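Petek Round Bamboo Steamer with Woven Lid, Yellow Trim
Kitchen > Steaming > Baskets and lids

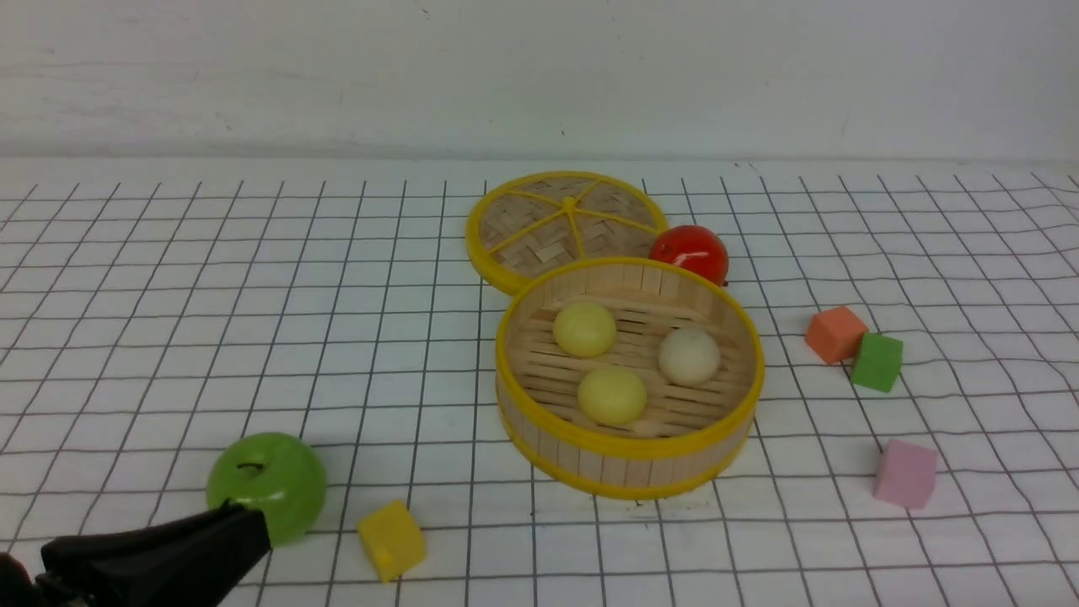 The Petek steamer is a single-tier round basket with a matching lid. It is supplied for use over a wok or a pot of simmering water. The side wall is built from vertical slats, held by a band near the base and finished with a rim at the top. The floor is made of bamboo strips laid side by side. The lid is woven. Both parts carry yellow trim, and the lid has yellow spokes running from the edge to a center knob.

Item number: 1462
Range: Petek
Supplied by: Namano
Status: In stock
Sold as: one basket, one lid
Minimum order, retail: 1
Minimum order, trade: 4 sets

Page last revised Dec 15, 2018. The changes are in the care section and the compatibility table.

General

A bamboo steamer works by letting steam rise through the floor and leave slowly through the weave of the lid. Some of the moisture is taken up by the bamboo. A metal lid condenses most of it and returns it to the food as drops, and on bread doughs those drops leave pits and wet patches in the skin. For filled or plain buns, the woven lid is the part that matters most, and a lid that no longer sits flat should be replaced before the basket is.

The Petek is intended for small batches. Three round buns fit on the floor with clearance. Leave a gap between pieces and between each piece and the wall. Buns that touch will join as they expand and tear when separated.

Basket

Form: round, straight wall
Wall: vertical bamboo slats, light tan
Floor: parallel bamboo strips
Rim: yellow
Base band: yellow
Tiers: one
Handles: none

Color varies between baskets. Light streaks and darker knots in the slats are normal and are not accepted as grounds for return. Splits that run the full height of a slat are a fault.

Lid

Form: round
Surface: woven bamboo
Edge: yellow
Spokes: yellow, radial
Knob: small, center

The spokes divide the weave into wedge-shaped sections. The knob is small. Steam passes up around it in use, so lift the lid with a dry cloth or a mitt, and tilt the far edge up first.

Compatibility

Flat-bottomed wok: suitable. Water level must stay below the base band.
Round-bottomed wok: suitable. The basket seats against the slope of the wok wall.
Straight-sided pot, same diameter as the basket: use the Loten ring.
Straight-sided pot, wider than the basket: use the Loten ring or a wire trivet.
Electric steamer base: not suitable.
Microwave: not suitable.
Oven: not suitable.
Open flame: not suitable.

The Loten ring is a flat metal adapter with a center opening. It rests on the pot and the basket rests on the ring. It is sold separately. The opening must be narrower than the basket, and the ring must overlap the pot wall on all sides. Check both before lighting the burner.

The Jinetti stacking basket is a different product. It has a recessed foot and is made to sit on a second tier. The Petek has not been tested with it. Orders for a two-tier set should be placed against the Jinetti listing.

Before first use

1. Remove all tags and ties.
2. Rinse the basket and lid under running water. Do not use soap.
3. Set the basket over simmering water, empty, with the lid on.
4. Steam for 9 minutes.
5. Stand both parts on edge in moving air until fully dry.

New bamboo gives off a grassy smell during step 4. If the smell is still strong when the basket has dried, repeat steps 3 to 5.

Lining the floor

Dough should not be placed on bare strips for cooking. It works into the joints and is difficult to remove. Use one of the following.

Parchment squares, cut slightly larger than the base of each bun. This leaves the rest of the floor open.
Perforated parchment rounds. Packs of 100 are listed under Liners.
Cabbage or lettuce leaves, with space left between them.
Cotton cloth, wrung out, single layer.

Do not cover the floor with solid foil or an uncut sheet of parchment. Both block the steam, and the food will cook unevenly.

Steaming buns

Shape the dough and place each piece on its liner. Let the pieces rise in the basket with the lid on. Bring the water to a boil in a separate pot if the rise is done over the wok, and add it when the dough is ready.

Lower the heat to a steady simmer once steam is leaving the lid on all sides. A hard boil throws water up through the floor. At the end of the cooking time, turn off the heat and leave the lid closed for 4 minutes. Opening the lid immediately can cause the surface to wrinkle.

Cooking time depends on dough weight and filling, and the recipe should be followed. Frozen buns need longer than fresh ones and should go in without thawing unless the packet says otherwise. Raw meat fillings must be checked with a probe thermometer.

Vegetables can be steamed in the same basket. Dense items should be cut to an even thickness. Beets, red cabbage and turmeric will stain the strips permanently. The stain does not affect use. Fish is best placed on a shallow plate that leaves a gap at the wall; juices that reach the bamboo leave an odor that may carry over to bread.

Water level

Check the water during any run longer than 9 minutes. Top up with boiling water at the side of the wok, with the basket lifted clear. A dry wok will scorch the base band and the lower ends of the slats. Scorched baskets are not covered.

Cleaning

Brush off food remains while the basket is still warm. Rinse in hot water. A soft nylon brush can be used along the strips, working in the direction of the strips only. Cross-brushing lifts fibers.

Do not soak.
Do not put in a dishwasher.
Do not use bleach, oven cleaner or scented detergent.
Do not oil.

For stuck dough, lay a wet cloth over the area for several minutes and then brush. Do not use a knife point between the strips.

Drying and storage

Stand the basket and lid on edge, apart from each other, until dry on both faces. Store in a cupboard with some air movement. Do not seal in a plastic bag. In July and other humid periods, take the parts out between uses and inspect the underside of the floor and the inner side of the lid, where mold starts first.

Light surface mold can be scrubbed off with white vinegar and hot water, followed by a full steaming cycle and drying. If dark spots remain inside the weave, discard the part.

Spare parts

Lid only: available, same trim
Basket only: available, same trim
Knob: not sold separately
Liners: see Liners
Adapter ring: see Loten

Returns

Unused sets can be returned in the original carton. A set that has been steamed or rinsed counts as used. Faults in the weave, rim or floor should be reported with the item number and the code stamped on the carton flap. Keep the carton until the set has been through its first steaming, as most loose strips show up at that point.

Related items

Loten adapter ring
Jinetti stacking basket
Perforated parchment rounds, pack of 100
Nylon brush, soft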